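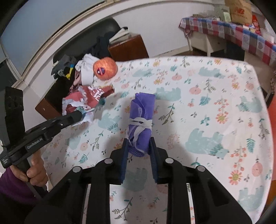 # How does a game roll dice when it has no dice?

I play a lot of Gollari, and the thing I want most in Gollari is a golden wumita. Wumitas are the round fluffy things that hop out of the grass near Honlow. Nearly all of them are gray. The golden one has a 1 in 1000 chance of showing up, and I've been walking in circles in that grass since December.

So who decides which wumita I get? There's no tiny person inside the game flipping a coin. There's a computer, and computers are really bad at being surprising. They do exactly what they're told, in the same order, every single time. That's great for adding up your gold coins and terrible for luck.

## The number recipe

What a lot of games do is use a kind of recipe. You put a number in, the recipe does some math to it, and a new number comes out that looks like it came from nowhere. Then the new number goes back in, and you get another one. The number you start with is called the **seed**.

Let's make our own recipe! Grab a calculator:

1. Pick a seed.
2. Multiply it by itself.
3. Keep only the last three digits.

I'll start with 1065. Multiply 1065 by 1065 and you get 1134225. Keep the last three digits and that's 225. Looks pretty random to me!

Now put 225 in. 225 times 225 is 50625, so our next number is 625. Still good. Now put in 625 and we get 390625, which gives us... 625. Uh-oh. Try it again and it's 625 again – forever. My recipe is broken!

Real games use much better recipes that go on for a very, very long time before they repeat. But they work the same way, one number leading to the next.

## From a number to a wumita

Our recipe can only make numbers from 000 to 999. Count the zero and that's 1000 different numbers. The game could say "if it's 777, send out the golden one, and if it's anything else, send a gray one." That's all a 1 in 1000 chance is.

And no, the game doesn't owe you one after 999 gray wumitas. (I wish!) Unless the people who made it added a special rule, every try has the same chance as the one before it.

## Where does the seed come from?

If the seed was always the same, everybody's game would start with the same luck. So lots of games peek at the clock when you press start. You and your friend press the button at slightly different times, so you get two different seeds and two different adventures.

Some games let you type the seed in yourself. Gollari does it when you make a new map. If you both type the same one in the same version of the game, you both get the same hills, the same rivers and the same town of Bañuelos stuck way out on its island – even if you live on opposite sides of the world.

Try the calculator recipe with your own seed and see how long you can go before it gets stuck. I'm going back to the grass.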